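Break Room and Kitchenette Inspection, Tredley Building, Second Floor
Quarterly checklist with comments, November

Scope: break room, kitchenette, supply closet, and the corridor as far as the fire door. The form is the Pultier standard form, which I was asked to use again. My opinion of it has not changed. Half the questions can be answered "yes" by a person who never leaves the desk, so I have written comments wherever "yes" seemed too easy.

1. Exits and corridor clear
Result: Pass, with doubt
The corridor was clear at 9:40 a.m. It was also clear last quarter at the same hour, and both times the inspection had been announced by email. I walked back at 3:15 p.m. and found two cartons of Rimport paper towels against the fire door. I moved them. The form has no line for a second look.

2. Fire extinguisher present, charged, tag current
Result: Pass
Unit 684, needle in the green, pin and seal in place. The bracket is mounted higher than I like. A short person would have to pull it down over their head.

3. Smoke detector tested
Result: Not verified
The log says "tested OK" on every line, in the same pen and the same slant. I would like to see the next test done in front of somebody from another department.

4. Outlets near the sink protected
Result: Fail
The outlet left of the sink tripped when I pressed the test button. The one on the right did not. Last quarter's form has both marked as a pass. Tape is over the right one now, and tape isn't a repair. Work order 1522 is open.

5. Cords and appliances
Result: Fail
The Yazıcı kettle has a nick in the cord near the plug. I was told it is "just the outside." The outside is the part that keeps people from touching the inside. Removed from use. The microwave is fine. The toaster sits under the wall cabinet with far too little room above it, and the brown mark on the underside of the cabinet was there in the spring too.

6. Refrigerator temperature
Result: Pass
Read 38 F on my own thermometer. The dial thermometer inside the door read 31 F and should be thrown out.

7. Food stored off the floor and closed
Result: Pass
Closet shelving is good for once. One sack of rice had been folded over and left without a clip.

8. Table surfaces and snack storage
Result: Pass, with comment
The form asks whether surfaces are "free of clutter" and doesn't say what clutter is. Packages out on the tabletop with a perfectly good basket within reach is what I would call it, and I've been told I am being picky. I marked a pass because nothing about it is a hazard. It does make the table harder to wipe down, and the wiping schedule is posted on the cabinet door with no initials after the first week.

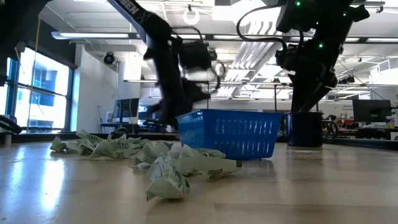

A comment came back on the draft from Lower Floor Facilities: we stopped initialing the wiping sheet when the spray bottle ran out, and the reorder took until the end of the month. The tables were still getting done with soap and water. If you want initials you can have initials, but please don't write it up as if the cleaning quit.

Noted. I'll accept that the cleaning went on. I can't put it down as verified, and the same would go for anyone else's word, mine included. Please start the sheet again and write "soap and water" on it when that is what was used.

9. First aid kit
Result: Fail
Burn gel expired. Bandages are down to the tiny ones that fit no one. The contents card lists tweezers and there are no tweezers.

10. Chemicals labeled and kept apart from food
Result: Pass
The descaler has moved to the bottom shelf, as requested. The label is readable.

11. Floor condition
Result: Pass, with comment
The mat by the sink curls at one corner. It has been "on order" for two quarters. I flattened it with my foot and it came back up.

Open items: outlet (1522), kettle cord, toaster location, first aid refill, floor mat, witnessed detector test. Send proof of repair by photo or receipt. An email saying "done" will be returned.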